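The Comfort of a Good Handle

8 Feb 2024

My grandmother kept a potato peeler with a string-wrapped handle in the drawer to the left of her stove, and if you reached for any other peeler she would take it out of your hand and give you that one. I thought for years that it was the blade she cared about. Then I inherited the thing, and the blade is terrible, it skates off a carrot like a sled, but the string has gone soft and dark and it fits in my palm so nicely that I have peeled a good many carrots badly and been perfectly content.

I told this story to Vernon Perron the first afternoon I spent in his shop in Jevmont, and he nodded through the whole of it, because people come in and tell him stories like that all day long. Perron replaces handles. He does knives and garden forks mostly, hammers and hatchets in the fall, and now and then something like the brass-ended walking stick that was lying across his bench with a tag tied to it. He opened the shop after the Grellitz mill closed, where he had spent his working life up to then pulling levers that were, he says, all the wrong thickness.

"Too thin, every one," he told me, and he closed his fist to show me how the fingertips dig into the palm when there isn't enough to hold. "You'd go home and you couldn't button your shirt."

Thickness is where he starts with any customer. He keeps a coffee can full of dowels by the register and has people squeeze one after another until their face changes, and he swears it does change, and after watching him do it with a retired mail carrier who wanted her hoe fixed I believe him. She went through four of them, frowning, and then her shoulders came down and she said, "Oh, well, there." He wrote the size on the back of an envelope and that was that.

The shape comes next, and then the surface, and the surface is where he and I got into a friendly argument that lasted most of a pot of coffee. I grew up on wood and assumed a man with sawdust in his eyebrows would feel the same. He does love ash, and he has a stack of it from the Lammers yard that he will let you smell if you ask. But he is also fond of rubber, and of ridges especially, and he went around the room picking things up to make his case — a flashlight, a bicycle grip, his own screwdriver.

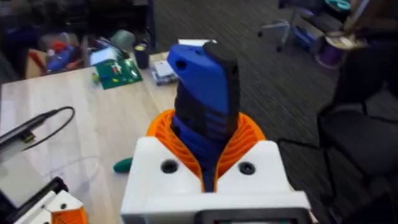 Glossy blue casing, with black rubberized banding around the middle and down one side.

Smooth plastic is fine until your hands are wet or cold or seventy years old, he says, and then you want something that pushes back a little. Wood gets there by itself if you leave it alone. The trouble is the varnish, which makes a handle look wonderful in the store and gives a lot of people blisters by lunchtime, and the first thing Perron does with a new shovel, even one he has just bought for himself, is sand the varnish off and rub the bare wood with linseed oil. He does it again every October, when the garden is done, and he recommends you do the same and put the oily rags outside to dry flat, away from the house, since they can heat up and catch fire if you leave them in a heap.

He has a ledger, a real paper one, and it says he finished 307 handles last year. The one he remembers best was for a bread knife made by Mikier, a small outfit that used to sell door to door in our part of the state. The man who brought it in wanted the new handle to have the same dent in it as the old one, where his wife's thumb had gone. Perron spent two evenings carving that dent. He charged for one.

I did bring him the peeler, on my last visit. He turned it over a few times, ran his thumb along the string and asked me if I wanted the blade sharpened — he could do it while I waited. I said yes, and then I said no, and he handed it back to me and went to see about the walking stick.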